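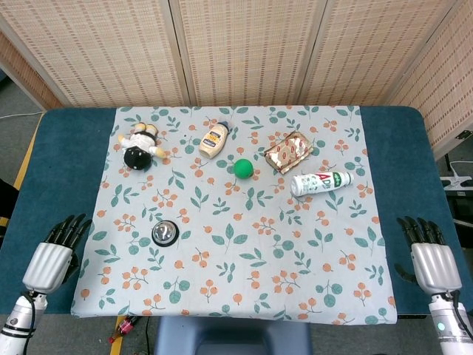
Station 2 set for a run, both hands at rest.

Setting Up a Tabletop Pick Exercise

These notes cover the setup for the August session of the Estero student robotics club. They assume the Benavides course on arm safety has been completed and that the hands have been homed.

Before you start

Clear the table and put the printed cloth on it. Leave the padded top showing on the left and right. Pull the cloth tight from the back corners. A fold under an object changes its height, and the grasp planner does not correct for that.

1. Place the objects

Use a mixed set. The layout shown has a plush doll, a squeeze bottle, a green ball, a foil-wrapped package, a drink bottle lying on its side and a service bell. Put most of them in the back half of the cloth. The bell goes by itself toward the front left, where the left hand can reach it without passing over the doll.

Lay bottles down. Upright bottles are a separate exercise.

2. Park the hands

Send both hands to the rest pose at the near corners, fingers forward and slightly curled. Check that the forearm cables hang outside the work area and have some slack.

3. Load the task file

Open Holix and select the Gulla profile. Set the following:

Grip force limit: 24 percent
Approach speed: 100 mm per second
Run timeout: 180 seconds

Soft objects such as the doll can be picked at the default force. For the foil package, lower the limit until the fingers close without creasing the wrapper. Write the value in the log.

4. Run

Start with the ball. If it rolls on contact, the approach is off center; stop, reset and repeat the calibration before going on to other objects. Then do the bottles, then the package. Leave the bell for last. The task is to press it once from above, with one finger, and return to rest.

5. Log the result

Record the object, the hand used, the force limit and pass or fail. A dropped object is a fail even if the second attempt succeeds. Last term's group logged more than 31 runs per team, most of them on the ball.

Common faults

Hand stops short of the object: check the table height in the profile.
Cloth moves with the object: fingers are closing too low. Raise the grasp point by a few millimeters.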